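Utensil basket

Category: Kitchenware | Table storage | Chopsticks and flatware

Oct 16, 2020, by Jaqueline Carrillo

A utensil basket is an open container, usually taller than it is wide or near enough, in which chopsticks, spoons and other eating tools are stored upright between meals. It differs from a drawer tray in that the contents stand up, and from a crock in that it has holes. Also called a chopstick basket, cutlery caddy or drainer cup, it is found beside sinks, on tables and, in households that have recently moved, on top of the refrigerator.

Form

Most utensil baskets are made of plastic, stainless steel wire or glazed ceramic. The plastic kind is the cheapest and the most common. It generally has a rolled or rounded rim, sides that narrow toward the base so that baskets can be stacked in a shop, and slots or holes to let air in and water out. The position of the slots matters more than manufacturers seem to believe. Slots near the base drain well and occasionally let a thin chopstick poke through. Slots near the rim drain nothing but look nice.

Some designs have a divider down the middle, intended to separate chopsticks from spoons. The arrangement is respected for a short time after purchase.

The Gonitz pattern, a round basket sold with a matching saucer, weighs 103 grams empty and is known for tipping over when loaded on one side. Its successor, the Grulter, has a wider base and holds 800 milliliters of water if the slots are taped shut, a figure printed on the packaging for reasons the company has never gone into.

Contents

Wooden chopsticks are the usual occupants. They are light, they lean, and they gather in the corners, where they cross one another and have to be pulled out in the order they allow. Matched pairs are an ideal. In a basket that has been in service for a few years, the chopsticks tend to come from several sets, and a diner who insists on two of the same length may be some time getting to the table.

Metal spoons and ladles share the basket in most homes. Because the heads are heavier than the handles, there is a long-running disagreement over which end goes up. Heads up is the tidier choice and dries better. Heads down keeps fingers off the part that goes in the mouth. Emiliano Zavala, whose short book Standing Silver is still the only work on the subject, gives 60 pages to the question and comes out in favor of whatever the cook of the house prefers.

Placement

On a kitchen counter the basket normally sits within reach of the sink. On a dining table it is put at the center or at one end, often on a patterned cloth, and everyone helps themselves. Table use is more common in families that eat in shifts.

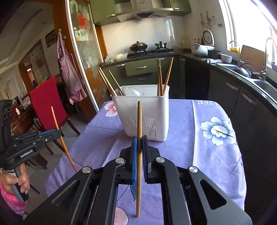 White plastic basket with slanted slots, holding wooden chopsticks, on a flowered tablecloth.

Filling the basket is a chore commonly given to whoever is standing nearest. The chopsticks may be dropped in by the handful or placed one at a time. The second method is slower and is said to prevent tangling, although the tangle usually arrives by supper.

Care

Wooden chopsticks should be fully dry before they go in, and the basket itself needs washing more often than it gets it. Water collects at the base along with crumbs, grains of rice and the odd toothpick. A bottle brush reaches the corners. Figueiredo baskets come apart in two pieces for cleaning and go back together in one way only, which the instruction sheet illustrates from an unhelpful angle.

Cracked rims are the usual reason for replacement. Retired baskets go on to hold clothespins, pencils or paintbrushes.

See also: Chopstick rest; Dish rack; Utska spoon stand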